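Project notebook, Vistby robotics club
Task: clip removal, white box
8 December 2018

We had the room for two hours, and the first 30 minutes went to the calibration again. The wrist camera had moved a little in its holder after the last session, so the old offsets were useless. I tightened both screws and repeated the routine from the Skála handout. If you take the arm after me, please do not touch the holder, even if it looks crooked. It is crooked in the same way as the numbers in the file.

After that we worked on the approach to the brown parts. Until now we came from straight in front, and the fingers hid the target too early. Today I tried to come from below with the gripper fully open and let the camera look up along the panel. It is slower, but the student at the screen has both brown pieces in view, the large bracket and the small one under it, and can still see the gap between the fingers. We agreed that the small piece is the one to aim at, because it sits right at the lower border of the white panel and the border is easy to find in the picture. 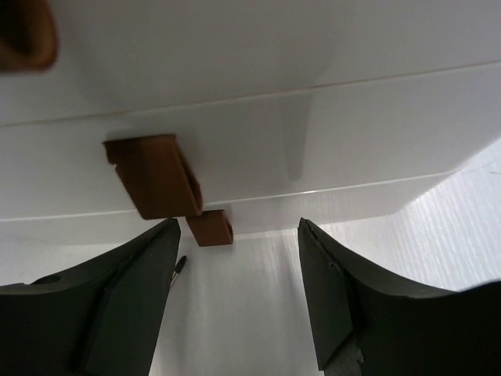 Results of the trials

We made 8 runs with the new approach. In 6 of them the arm stopped at a position I would accept. The other 2 went too far to the left, and I pressed stop before any contact. Both bad runs were started from the Zolleo script with the old home position, so I think the fault is mine and not in the method. I have changed the home position in the shared copy. The old one is kept with "_old" at the end.

The edge detection is still weak. It sometimes takes a seam in the panel for the lower border, and then the height is wrong. For the moment we click the border by hand.

To do before the next session

Try a darker sheet behind the work area and compare the edge detection.
Write the speed limit into the script — now it is only on the paper by the door.
Ask Flernelberg if the rules for March allow a manual click at the start of a run. If not, we need the automatic version much sooner than I planned.
Charge the second laptop.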